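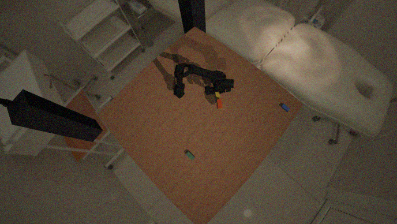
Speckled orange-brown top, with a padded treatment bed nearby.

Reading time: 4 min

I've been putting off writing up the Kirau folding massage table because I wanted to live with it first, and now I've had it through a whole winter of clients in my spare room in Pikomville. So! It cost me 800 with the bolster thrown in, which hurt a bit, and I still think it's the nicest thing I've worked on at that price.

The padding is firm at first and then gives – my old Bumemano was soft all over and people's hips sank after ten minutes. The face cradle is the best part (tilts both ways, locks with one lever). I don't love the carry bag. The zipper snags at the corner every single time, and at 40 pounds you really want a wider shoulder strap.

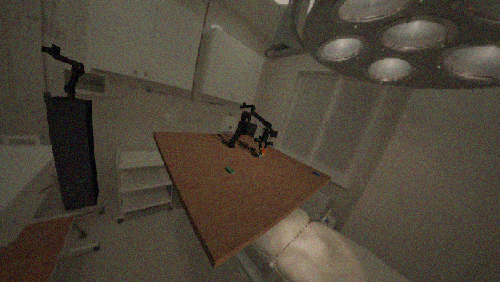 Page last changed: June

Setting it up takes me a minute or so, legs out, cables tight, flip it over. The height knobs are slow, though. There are 12 positions and I only ever use two of them, so I marked mine with nail polish and stopped swearing at it.

Cleaning is easy if you stick to mild soap. I tried the Tuhiwai wipes on the underside first and they left a sticky film, so those went to the garage. Oil beads up on the vinyl and comes right off, even if you forget until morning (I have).

Would I buy it again? Yes, but I'd skip the matching stool they sell for another 100. It squeaks, and it rolls away when you lean.

Contact | Copyright Pikomville Bodywork Notes | Back to top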